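# Buying a bench oscilloscope second-hand

9/21/19

Sawsan Azar repairs audio gear and marine radios from a workshop behind her house, and most of her test equipment was bought used. Her main oscilloscope is a four-channel Prilau that came out of a college teaching lab. It is 15 years old and she uses it every working day.

She looks at the input connectors first. A BNC that wobbles has usually had heavy cables hanging off it, and the solder joints behind it may be cracked. Next she clips a probe to the calibrator output and goes through every vertical range on each channel, watching for a trace that jumps or changes height when the knob is touched.

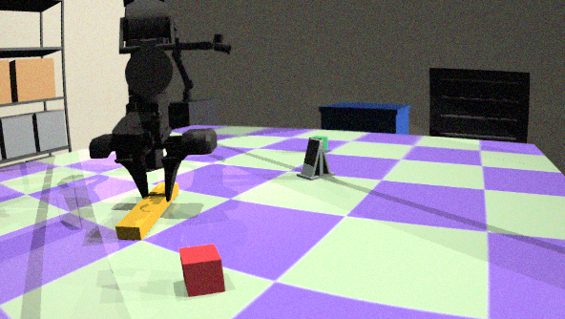 Does a used oscilloscope need a new calibration certificate?

For hobby work and general repair, it can usually do without one. A shop that signs off measurements for customers should budget for it. Azar sends hers to Vastaseck every 2 years and does her own checks in between against a Silero voltage reference.

Probes are often missing from used sets, or worn out. Azar buys them new and matches the bandwidth to the scope. She also lets any instrument run for up to 8 hours before she trusts it, as some power supply faults only show up once the case has warmed through. Her spare, an older Aoun, failed that test in August and is waiting for capacitors.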